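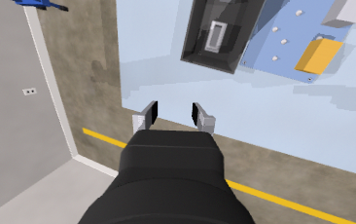
4.2 Condition wording in used shoe listings

The second part of the study deals with how sellers describe wear. We collected 3,675 listings for used women's shoes from two resale sites, Lalico and Odik, and kept the title, the free-text description, the asking price and the condition grade the seller picked from the menu. Listings with no free text were dropped before coding. So were listings that offered more than one pair, as the description often covered the whole lot and could not be tied to a single price.

Edgardo Lumbao drew up the first list of condition terms from a pilot set of 845 listings. After merging spelling variants, 12 terms remained. "Gently used," "worn once" and "like new" were kept apart even though sellers often use them for shoes in the same state. "Antique wear" and "vintage wear" were merged. Terms that named a fault, such as a scuffed heel or a loose insole, were coded separately from terms that gave an overall grade.

Figure 4. Rendered room with a six-axis arm mounted at the far end of a light blue table.

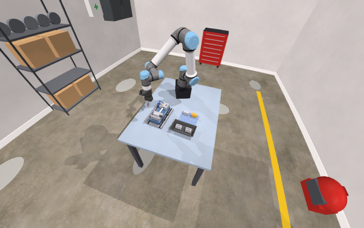 The menu grade and the free text did not always agree. On Lalico the seller must choose a grade before writing anything, and the text that follows tends to repeat it. On Odik the grade is optional and comes last. Sellers there wrote longer descriptions and named more faults — most often marks on the sole or toe — but many left the grade blank. We treated a blank grade as missing and did not try to infer one from the text.

A further problem was copied text. Several shops pasted the same shipping and returns paragraph into every listing, and in some cases a sentence about condition was buried inside it. Matheson, a reseller active on both sites, used one such paragraph for boots, flats and sandals alike. We removed any passage that appeared word for word in 12 or more listings from the same seller, then coded what was left. Listings reduced to a bare title by this step were kept for the price analysis only.

Prices were taken as asked, without shipping. Neither site shows the final price where an offer was accepted below the asking price, so the values used in Section 5 are asking prices throughout. Coding was done in Keltelel, with the seller's name hidden from the coder.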